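Régler la lumière d'une pièce en image de synthèse
Par Csaba Major

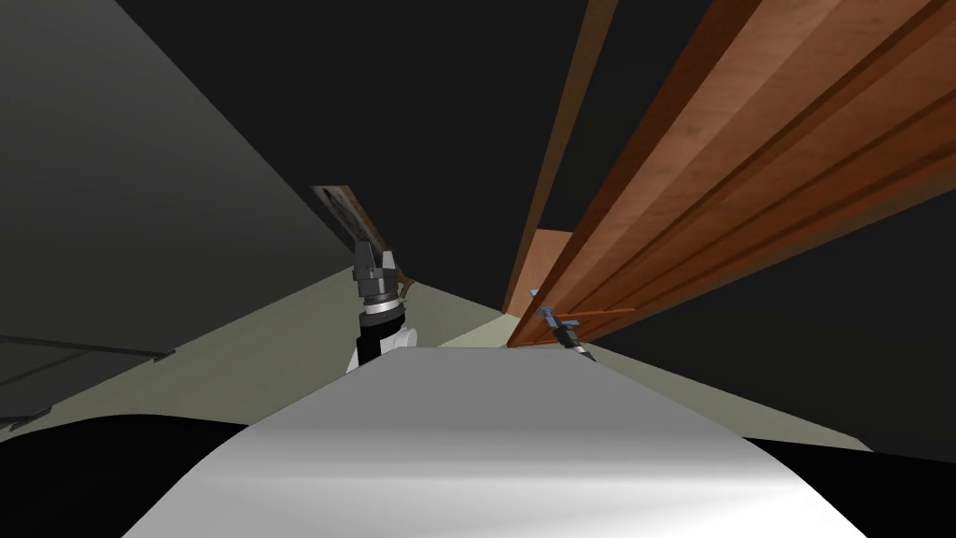
Surface courbe gris pâle : reflet presque blanc en bas, gris plus mat vers le haut.

Beaucoup de débutants ajoutent des lampes dès que leur rendu paraît triste. Je vous conseille de commencer avec une seule source et de bien la régler. J'utilise Kurkico, mais les menus de Grumetti sont presque les mêmes.

1. Éteignez toutes les lumières de la scène, y compris la lumière ambiante, que l'on oublie souvent.

2. Créez une source rectangulaire sous le plafond. Donnez-lui une intensité de 580 et laissez la couleur neutre.

3. Placez un objet arrondi et clair au premier plan. Sur une courbe, on voit tout de suite si le passage du clair au foncé est doux ou trop brusque.

4. Agrandissez la source petit à petit. Les ombres deviennent plus molles. Si le bruit augmente, montez les échantillons à 11 — pas plus pour un essai.

5. Vérifiez les noirs. Une zone tout à fait plate ne contient plus aucun détail. Remettez alors un peu de lumière ambiante et refaites un rendu de petite taille.

6. Enregistrez le réglage sous un nouveau nom avant de toucher aux matières.

Avec l'ancienne version de Kurkico, l'intensité se trouve dans l'onglet « Objet » et il faut valider le chiffre par la touche Entrée, sinon il n'est pas pris en compte.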